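Home | About us | Courses | Repairs | Find us | Contact

About Wistside

Hello! I'm Adesuwa Haruna, and I started Wistside in two rooms over the old Gurnmont bakery, with a kettle, three borrowed tables and a very patient landlord. We're a small evening school for grown-ups in the middle of town. People come to us to learn bookkeeping, basic sewing, conversational Lithuanian and a bit of computer know-how, and quite a few come back the next term for something completely different (the Lithuanian group supplied half of this year's sewing class!).

I'd spent years in college admin watching people talk themselves out of signing up. The forms were too long, the courses ran all day, and everything seemed to end in an exam. So we kept it simple. You ring up, you pick an evening, you come along. If you hate it after the first session we give you your money back and still offer you a biscuit.

Who does what

Vaida Urbonaitė teaches Lithuanian and runs our December singing night, which has got rather loud over the years. Gintarė Grigaitė has the sewing room and will lend you a machine if yours is playing up. Tõnu Pärn does bookkeeping, and he's the calmest person I've ever met, even in January. Edgars Jankauskaitė looks after the computer evenings, where you learn your way round the insides of a desktop before anyone talks about software.
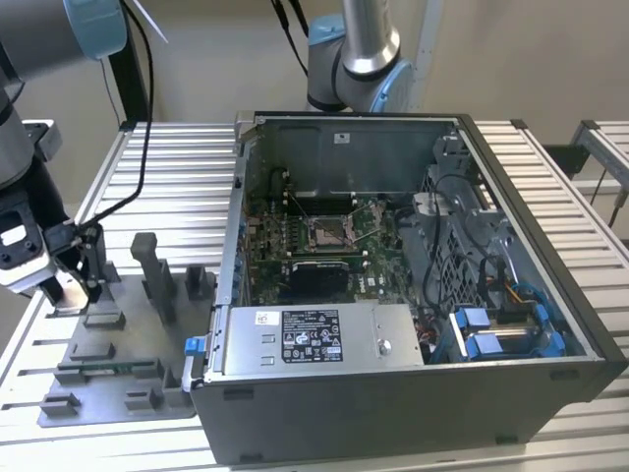
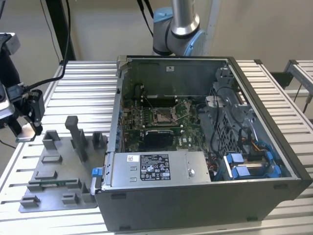

A desktop tower with the side panel off and no processor in the socket.

How the terms work

We run three terms a year and most courses last 5 weeks. Classes start at half past six, so there's time to get home, feed whoever needs feeding and come back out. Last year we had more than 50 learners across all the courses, the eldest of them 54 years into her marriage and learning to do the accounts for the first time. She's very good at it, too!

Fees are on the courses page. If money's tight, have a quiet word with me and we'll sort out instalments.

Come and say hello

The door's on Jukine Lane, round the side, and the bell sticks so give it a proper push. The stairs are steep, I'm afraid, but Tõnu also teaches in the ground floor room at the back, and we can move other classes down there if you let me know beforehand.

Share this page: 3 shares | 5 comments

Contact: Wistside, Jukine Lane, Gurnmont | © Wistside | Back to top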